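홈 | 돌 고르기 | 돌 관리 | 자주 묻는 질문 | 오시는 길

분류: 고객 안내 > 대리석과 천연석 관리

자주 묻는 질문: 집 안의 천연석을 어떻게 관리합니까?

안녕하십니까. Witar에서 돌 관리 상담을 맡고 있는 아쉰 메논(Ashwin Menon)입니다. 저는 한국어를 어른이 된 다음에 배웠습니다. 그래서 문장이 조금 딱딱할 수 있습니다. 그래도 전화로 자주 받는 질문은 제가 직접 답을 쓰고 싶었습니다. 마지막으로 고친 날은 2026년 3월 25일입니다.

대리석과 화강석은 같은 방법으로 닦아도 됩니까?

매일 하는 청소는 같습니다. 부드러운 천을 미지근한 물에 적시고, 중성 세제를 조금만 넣어서 닦습니다. 그 다음에 깨끗한 물로 한 번 더 닦고 마른 천으로 물기를 없앱니다.

다른 점은 산에 대한 반응입니다. 대리석의 주된 성분은 탄산칼슘이고, 이것은 산을 만나면 녹습니다. 식초, 레몬즙, 포도주, 콜라가 모두 해당합니다. 화강석은 이런 것에 훨씬 강합니다. 하지만 화강석이라는 이름으로 팔리는 돌 중에는 사실 다른 종류의 돌도 있습니다. 이름을 너무 믿지 마시고 구입하신 곳에 돌의 종류를 확인해 주십시오.

우리 집 돌이 대리석인지 모르겠습니다. 알아볼 방법이 있습니까?

보이지 않는 구석에 식초를 한 방울 떨어뜨려 보라는 글이 인터넷에 많습니다. 저는 이 방법을 권하지 않습니다. 대리석이 맞으면 그 자리에 자국이 남기 때문입니다. 저희에게 사진을 보내 주시면 먼저 사진으로 말씀드리고, 사진으로 알 수 없을 때는 알 수 없다고 말씀드립니다. 남은 조각이 있으면 가지고 오시는 것이 제일 좋습니다.

얼룩과 에칭은 무엇이 다릅니까?

상담할 때 가장 많이 설명하는 부분입니다. 얼룩은 색이 있는 것이 돌 안으로 들어간 상태입니다. 보통 주변보다 색이 진합니다. 에칭은 산 때문에 표면이 상한 상태입니다. 광택이 없어지고 하얗게 흐려 보입니다. 컵 바닥 모양으로 둥글게 생기는 흰 자국은 에칭일 때가 많습니다.

얼룩은 빼낼 수 있습니다. 에칭은 빼낼 것이 없으므로 세제로 아무리 닦아도 그대로입니다. 가벼운 에칭은 대리석용 연마 분말로 나아질 수 있고, 넓거나 깊은 에칭은 전문가가 다시 갈아야 합니다.

기름 얼룩은 어떻게 뺍니까?

습포라는 방법을 씁니다. 베이킹소다나 백색 점토 가루에 물을 넣고 땅콩버터 정도의 되기로 만듭니다. 얼룩보다 조금 넓게 바르고 비닐로 덮은 다음 하루 동안 둡니다. 비닐을 벗기고, 가루가 완전히 마를 때까지 기다립니다. 마르는 동안에 기름이 가루 쪽으로 올라오므로 이 순서를 서두르시면 안 됩니다. 마른 가루는 플라스틱 주걱으로 걷어 냅니다.

한 번에 없어지지 않는 것이 보통입니다. 세 번까지는 반복해 보시고, 그래도 변화가 없으면 연락해 주십시오.

스프레이로 된 제품을 돌 가까이에서 써도 됩니까?

제품에 따라 다릅니다. 집에서 쓰는 스프레이에는 윤활제, 녹 제거제, 접착제 제거제, 광택제 등 여러 가지가 있고, 기름이나 용제가 들어 있는 것이 많습니다. 이런 것이 코팅하지 않은 대리석에 떨어지면 진한 얼룩이 됩니다. 특히 문 경첩이나 수도 밸브에 뿌릴 때 돌에 튀는 일이 많습니다.
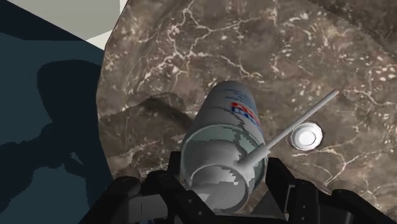
가늘고 긴 흰색 빨대가 달린 스프레이 캔

좁은 곳에 뿌릴 때는 먼저 주변의 돌을 천이나 두꺼운 종이로 덮어 주십시오. 천에 조금 뿌린 다음 필요한 곳에 문지르는 방법도 좋습니다. 만약 돌에 튀었으면 문지르지 말고 종이 수건으로 눌러서 흡수시킵니다. 문지르면 얼룩이 넓어집니다. 그리고 창문을 열고 쓰시기 바랍니다. 작은 욕실에서는 냄새가 오래 남습니다.

방수 코팅제(실러)는 꼭 발라야 합니까?

꼭 그렇지는 않습니다. 돌이 물을 얼마나 흡수하는지에 따라 다릅니다. 깨끗하고 마른 표면에 물을 조금 떨어뜨리고 십 분쯤 기다려 보십시오. 물을 닦았을 때 그 자리가 진해져 있으면 코팅이 필요합니다. 색이 변하지 않으면 아직 괜찮습니다.

많은 분이 코팅을 하면 에칭도 막을 수 있다고 생각하십니다. 침투형 실러는 얼룩이 들어가는 속도를 늦추는 것이고, 산이 표면에 닿는 것은 막지 못합니다. 저희가 파는 Brandholm 실러도 마찬가지입니다. 판매하는 사람이 이렇게 말하면 이상하게 들릴 수 있지만, 나중에 실망하시는 것보다 좋다고 생각합니다.

실러를 바르고 나서 표면이 끈적거립니다.

남은 액을 제때 닦지 않은 경우입니다. 실러는 돌 안에 들어간 것만 필요하고, 위에 남은 것은 모두 닦아야 합니다. 같은 실러를 천에 조금 묻혀 끈적한 부분을 문지르면 굳은 것이 풀리는 경우가 많습니다. 풀리면 바로 마른 천으로 닦아 주십시오. 여러 날이 지나서 완전히 굳었으면 다른 제거제가 필요하니 먼저 문의해 주십시오.

욕실에 대리석 세면대를 두어도 괜찮습니까?

괜찮습니다. 다만 물기와 비누를 그대로 두지 않는 습관이 필요합니다. 물속의 석회 성분이 마르면 하얀 막이 생기는데, 이것을 없애려고 물때 제거제를 쓰시는 분이 많습니다. 물때 제거제는 대부분 산성이어서 대리석에 쓰면 안 됩니다. 밤에 마지막으로 쓰신 분이 마른 천으로 한 번 닦아 주시면 물때는 많이 줄어듭니다. 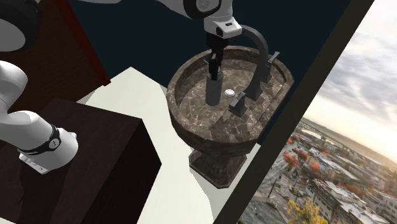 치약, 구강 청결제, 각질 제거 화장품도 조심하실 물건입니다. 치약에는 연마제가 들어 있고, 화장품 중에는 과일산이 들어 있는 것이 있습니다. 금속으로 된 통을 젖은 돌 위에 오래 두면 녹 자국이 생길 수도 있습니다. 녹은 제가 아는 얼룩 중에서 가장 빼기 어렵습니다. 작은 받침을 하나 놓으시면 이 걱정은 없어집니다.

뜨거운 냄비를 돌 위에 바로 올려도 됩니까?

올리지 마십시오. 돌 자체는 열에 강한 편이지만 갑자기 한곳만 뜨거워지면 금이 갈 수 있습니다. 특히 싱크대 구멍 주변처럼 돌이 좁은 부분이 약합니다. 또 인조석(엔지니어드 스톤)은 수지가 들어 있어서 열 때문에 색이 변하기도 합니다. 냄비 받침을 써 주십시오.

바닥 대리석의 광택이 문 앞에서만 없어졌습니다.

모래 때문입니다. 신발에 붙어 들어온 모래는 대리석보다 단단한 경우가 많고, 밟을 때마다 표면을 조금씩 긁습니다. 문 안과 밖에 매트를 하나씩 두시고, 물걸레보다 먼저 부드러운 빗자루나 마른 걸레로 모래를 치워 주십시오. 진공청소기는 바퀴와 솔이 부드러운지 확인하고 쓰십시오. 이미 광택이 없어진 부분은 그 부분만 갈면 경계가 보일 수 있으므로, 저희는 보통 줄눈을 기준으로 작업 범위를 정합니다.

오래된 집의 돌도 맡을 수 있습니까?

네, 맡고 있습니다. 저희가 다룬 것 중에서 가장 오래된 것은 1780년이라는 글자가 새겨진 벽난로 돌이었고, Bhat 공방에서 소개한 손님의 물건이었습니다. 이런 돌은 새것처럼 만드는 것이 목적이 아닙니다. 모서리가 닳은 것, 색이 조금 누렇게 된 것은 보통 그대로 둡니다. 저희가 먼저 마른 붓으로 먼지를 떼고 작은 부분에 시험한 다음, 손님과 같이 보면서 어디까지 할지 정합니다. 시험한 자리가 마음에 들지 않으시면 작업을 하지 않으셔도 됩니다.

출장 상담은 어떻게 신청합니까?

전화나 이메일로 신청하시면 됩니다. 돌의 위치, 대략의 크기, 지금까지 쓰신 세제 이름을 같이 알려 주시면 준비가 빨라집니다. 날짜는 보통 신청하신 날부터 8일 안에 잡아 드립니다. 10월은 이사와 공사가 많아서 더 걸릴 수 있습니다. 상담 시간은 거의 70분이고, 주차할 곳을 미리 알려 주시면 감사하겠습니다.

Pirnanum 매장에서도 상담을 받을 수 있습니까?

돌 조각이나 작은 물건은 Pirnanum 매장으로 가지고 오셔도 됩니다. 다만 제가 매장에 없는 날이 있으니 먼저 전화해 주십시오. 매장 직원도 세제와 실러에 대해서는 잘 안내해 드릴 수 있습니다. 무거운 상판은 혼자 옮기지 마시고 출장 상담을 신청해 주십시오. 얇은 상판은 눕혀서 옮기면 자기 무게로 부러질 수 있고, 세워서 옮겨야 안전합니다.

문의: Witar 고객 상담실 | 개인정보 처리방침 | © Witar | 맨 위로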